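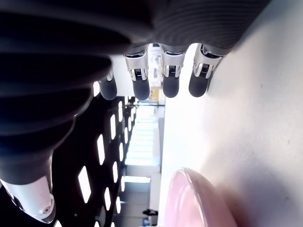

Pink translucent item on the white table surface, Skestinton.

Reusable Tableware Program: progress report to Cerkora
Reporting period to end of January
Prepared by Prakash D'Souza, Boltbridge

1. Status against schedule

Stock intake and surface inspection are complete. Sorting by colour and profile is in progress and runs one week behind the agreed plan. The delay is attributable to late delivery of the second consignment from Panyasiri, which arrived on a Sunday and could not be unloaded until the loading dock reopened.

2. Stock

The register stands at 1,186 pieces. Each entry records colour, profile, rim condition and storage location. Translucent and opaque pieces are held on separate pages of the register, as the two groups are inspected under different lighting.

Pieces withdrawn so far: 30. Of these, 16 had rim chips, and the remainder had clouding or deep utensil marks. Withdrawn pieces are bagged and labelled pending the recycler's advice on which plastics it will accept. Withdrawn stock remains on the register and is flagged.

3. Work surface

Inspection moved from the dark laminate counter to a white table in the first week of the period. Scratches on pink and amber translucent stock are easier to find against the paler background. Hairline cracks at the rim still require a hand lamp held low and to one side. Glare from the overhead fittings was a problem on glossy curved edges, and the fitting directly above the table is now switched off during inspection.

The table is wiped down with neutral detergent before each batch. Solvent cleaners are excluded from the area, as the supplier's care sheet for the translucent range does not permit them.

4. Handling and storage

Bowls are nested in stacks no higher than four with a paper interleaf. The earlier practice of stacking without interleaf was discontinued after rub marks were recorded on the outer walls of several pieces. Plates are stored on edge in the grey crates. Crate labels have been reprinted in a larger type size.

5. Expenditure

Spending is within the approved budget. Interleaf paper was not itemised in the original application and has been charged to consumables. We request Cerkora's confirmation that this treatment is acceptable. No variation to the total grant is sought.

6. Outstanding items

Recycler's written advice on withdrawn stock.
Replacement quotation from Panyasiri for chipped pieces.
Wash cycle trial at the lower temperature setting, to start when sorting is finished.
Revised storage plan for the Skestinton back shelves, currently in draft.

Results of the wash cycle trial will be included in the next report, together with the updated register.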